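Rakach cell, August progress report
To: Foley program office
From: Parviz Kiani, Hustamura

Quick one this month, most of it is the fault. Sorry for the state of the notes, typing between runs.

Where we are. Rack servicing task in simulation is most of the way through the plan. Approach and align done. Grasp on the rack-mounted unit was meant to be done by now, isn't. We lost the best part of the month to the overshoot problem and I would rather you heard it from me than saw it in the burn chart.

What went wrong. Arm comes in level toward the cabinet, gripper sideways, and on some runs it does not stop at the standoff point. Keeps going. In sim that means the fingers press into the cabinet and the physics throws the rack. On hardware it would mean a bent upright or a rack over the edge of the table. First showed up in an overnight batch of 300, where 16 runs ended in contact. All 16 came back flagged as successes, that is the bit that bothers me most.
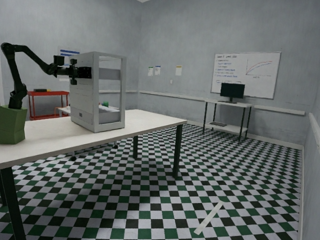

Cause, as far as we have it. Two things stacked up. The standoff was being computed from the cabinet's center and not from its nearest face, so turning the cabinet ate the margin. Then the contact check was only looking at the fingers. Wrist housing was not in the collision set at all, dropped out when we merged the new gripper model and the merge test didnt cover it. My miss, I signed off that merge.

Done so far:
Standoff now taken from nearest face, recomputed every time the cabinet pose changes.
Wrist back in the collision set.
Any contact before the grasp phase ends the run and marks it failed. No overrides.
Speed limit on the last part of the approach, set low for now.

Rerun of 900 with the fixes in, 3 contacts. Better, not good enough. All 3 are at the steepest cabinet angles and look like a late stop, not a wrong target. Working theory is lag between the pose update and the contoller. Logging added, no answer yet.
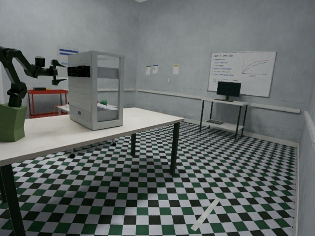 Avine read the draft of this and wrote back that three is still three, and that nothing should go near the real arm until the late stop is explained, speed limit or no speed limit. Also asked for the success flag to be audited on the older batches, not only this one. Agreed on both. Audit has started, older numbers in the last report should be treated as provisional untill it is finished.

Effect on the plan. Hardware trials move back about a month. No extra money requested. Grasp work carries on in sim in parallel, low speed only.

Needed from you: an OK on the new trial date, and a name on your side for the safety review. Logs and the rerun table are in the shared folder under Rakach.

PK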